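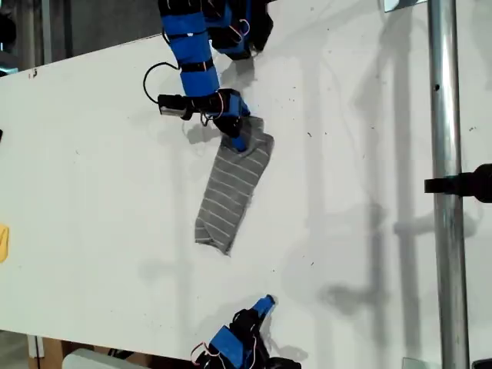

Kumiko Sasaki asks whether there is any point washing towels and socks separately in winter, when everything ends up on the same airer in the same cold room and takes days to dry whatever she does. She has stopped using the tumble dryer and says the towels have gone stiff and smell musty by the time they come off.

There is some point to it, but the sorting matters less than the spin and the way things are hung. I have dried all our washing indoors every winter since moving to Mostmont. The house was built in 1763, the walls are solid stone and there is no outside line, so what follows has been worked out in a fairly damp place. If your home is newer and warmer you will have an easier time of it.

What you need

A folding airer or a ceiling rack
A small fan, any kind
Pegs
White vinegar (optional)
A window that opens, or an extractor
A cheap humidity meter, if you like to know where you stand

1. Sort by thickness

Most people sort by colour and leave it at that. For indoor drying, sort by colour first and then split each pile again into thick and thin. Thick means bath towels, sweatshirts, jeans, terry socks and anything with a heavy waistband. Thin means shirts, pillowcases, tea towels and most underwear.

A thin load can be dry overnight. A thick one will not be, and if you mix the two you end up picking over the airer the next morning, feeling each item to see what can come off. Wash the thick load on a day when you will be at home to turn it.

2. Wash a smaller load than you think

Fill the drum until you can still get your hand in on top of the clothes and turn it. An overfilled drum doesn't rinse properly, and detergent left in the cloth is one of the main causes of stiff towels. The other is hard water. We have very hard water here, and I use the dose on the packet for hard water and no more.

Leave out fabric softener for towels and cleaning cloths. It coats the loops and they stop taking up water. If your towels already feel waxy, put 100 ml of white vinegar in the softener drawer for one wash, with the usual detergent in its own drawer. Don't use vinegar in the same wash as bleach, ever, and check your machine's handbook before making a habit of it.

3. Spin twice

Run the normal cycle, and when it finishes run the spin on its own again at the highest speed the care labels allow. On my old machine the second spin made a very noticeable difference to towels and hardly any to shirts, so I do it only with the thick load. Knitted wool should not go through it.

Take the washing out as soon as the machine stops. If it sits in the drum until the evening it will start to smell, and hanging it up carefully after that won't cure it.

4. Shake and reshape

Hold each towel by the short edge and snap it hard a few times. You want the loops to stand up again after being flattened against the drum. Turn and do the other end.

Socks should be pulled straight from cuff to toe. Work out any bunching at the heel with your fingers, and if the sock is a thick one, leave it inside out until the inside is dry. 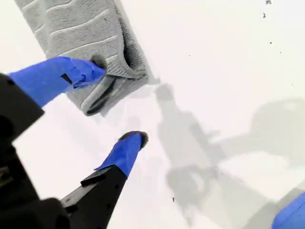 With ribbed or textured cloths, pull across the ribs as well as along them, or the cloth dries narrower than it went in. Seams and hems hold water longest. Run them between finger and thumb to flatten them, and don't let them dry folded over.

5. Hang with gaps

Leave an empty rung between towels. It looks wasteful, and you will get less on the airer, but a towel with air on both sides dries well ahead of one touching its neighbour. Hang towels over two rungs so that there is a tunnel underneath. Peg socks by the toe, singly, around the outside. Shirts go on hangers, buttoned at the top, on a door frame or a rail.

I use a Gendoton airer with the wide top rungs. I had a narrower one before and it did the job, except that bath towels had to go on doubled.

6. Choose the room and shut the door

Pick the smallest room with a window. A bathroom or box room is good. Keep the door shut so the damp air doesn't travel to the bedrooms, and open the window a little or run the extractor. Stand the fan on the floor, pointing up through the airer, and leave it running on low for the first five hours. Keep the cable well away from dripping clothes, and do not put a fan in a bathroom at all unless it is made for one.

Do not drape things over an electric heater. Over a radiator is safe enough for small items, but towels dried that way go hard, and it stops the heat getting into the room.

7. Turn everything once

After two hours with the fan, go back and turn the thick items. Swap top for bottom, move the ones in the middle to the outside, and turn the socks the right way out if the lining feels dry. Give the towels another shake while you have them in your hands.
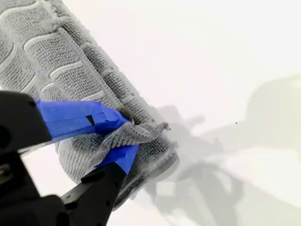
8. Check before folding

Feel the hems, the cuffs and the corners. The flat part of a towel can be quite dry while the border is still cold to the touch, and a cold border usually means a damp one. If in doubt leave it until the morning. Fold loosely and don't push it to the back of a full cupboard for the first day.

If it still smells

Wash the towels again, hot if the label allows, without softener. Then run the machine empty on its hottest programme and wipe the door seal, including underneath the lip. Leave the door and the drawer open between washes. In our case the smell was coming from the drawer, which lifts out if you press the tab at the back.

Musty socks can be soaked in a bucket of warm water with a little oxygen bleach before washing, as long as they aren't wool or silk.

Updated December 22, 2022 with the note on fans in bathrooms. The page on washing wool blankets, including the Arkholm one that shrank, will follow when I have dried the second blanket.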